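Folding and Storing White Towels in a Small Shared Laundry

Student project report, Household and Textile Services course
Group members: Doina Gashi, Erhan Akbulut, Dušan Obradović
Supervisor: Þórey Nørgaard
November 13, 2024

1. Background

Our project began with a practical problem in the student guesthouse Fistbridge. The guesthouse has one laundry room in the basement and one linen closet on each floor. The closets are narrow and the shelves are not deep. When we visited the house in August, the towels on the upper floor were lying in leaning piles, and when a guest took one towel, two or three others often came down with it. The staff had to fold them again, and sometimes wash them again if they fell on the floor.

We asked the manager, Snežana Gashi (she is the aunt of one group member, and we say this openly), which kind of fold the house was using. The answer was that every person folds in the way they learned at home. We decided to compare three ways of folding and to recommend one of them.

2. Materials

The guesthouse owns 121 white hand towels of the same size. They were bought together, and the weight given on the label is 500 grams per square meter. For our work we borrowed 87 of them, so that the guests still had enough. All towels were washed with the same program and dried completely before folding. We did not use fabric softener.

Folding was done on a plain table in the course room. We chose a table with a smooth top because on a rough cloth the bottom layer stays behind when you turn the towel over, and the corners become uneven.

3. The three folds

The first method is the flat fold. The towel is folded in half along its length, then in half across, then in half across again. It is quick and everybody in our group knew it before.

The second method is the three-part fold. The two long sides are brought over the middle so that they cover each other, and then the towel is folded across two times. No loose edge is seen from the front when it is placed correctly on the shelf.

The third method we called the pocket fold. It starts like the three-part fold, but one short end is turned over first, and the other end is pushed inside it. The result is a small closed bundle which does not open when somebody lifts it by one side.
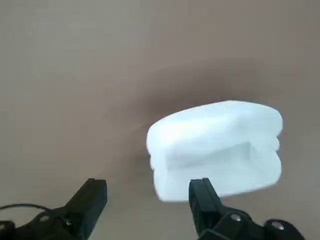

The thickness of the folded towel was more important than we expected. A towel with a thick rounded fold takes more height on the shelf, and if all the round sides are placed in the same direction, the pile begins to lean to the opposite side after the fifth or sixth towel. Dušan proposed to turn every second towel, so that a round side and an open side come over each other. This made the piles much straighter, but it does not look so nice, and the manager did not like it at first.

We also had a discussion about pressing. Erhan pressed each towel with his palm after the last fold, and Doina did not. The pressed towels were flatter in the evening, but on the next morning we could not see a clear difference between the two piles. We therefore left pressing out of the instructions.

4. Testing in the closet

Each method was used for one week on the upper floor. The staff placed the towels on the middle shelf and wrote down in a notebook every time a pile had fallen or had to be made again. We did not tell the guests about the test, because we wanted them to take towels as they usually do.

In the week with the flat fold, the piles were disturbed almost every day. The towels slid on each other and many of them opened when they were taken out. With the three-part fold the piles stayed in order longer, and the problems came mostly at the end of the week, when the piles were made in a hurry on a day with many departures. In the week with the pocket fold no pile fell down. However, two staff members wrote that this fold took too much time, and one of them went back to her own method on the last day. We kept this day in the results and marked it.

5. Recommendation

For the linen closets we recommend the three-part fold, with every second towel turned. The pocket fold is more stable, but it is too slow for the daily work with one person in the laundry room. We think it is suitable for the basket at the reception, where only a few towels are kept and where they are often moved.

We prepared a one-page instruction with drawings and it now hangs beside the dryer. The manager agreed to use it until the end of the winter term.

6. Weak points of the work

One week for each method is short. The number of guests was not the same in the three weeks, and we could not control this. All the towels were of one size, so we cannot say if the recommendation is good for bath towels, which are stored on the lowest shelf and are much heavier. The next group could begin with these. Our notebook and the drawings are kept in room 512 and can be borrowed from Þórey Nørgaard.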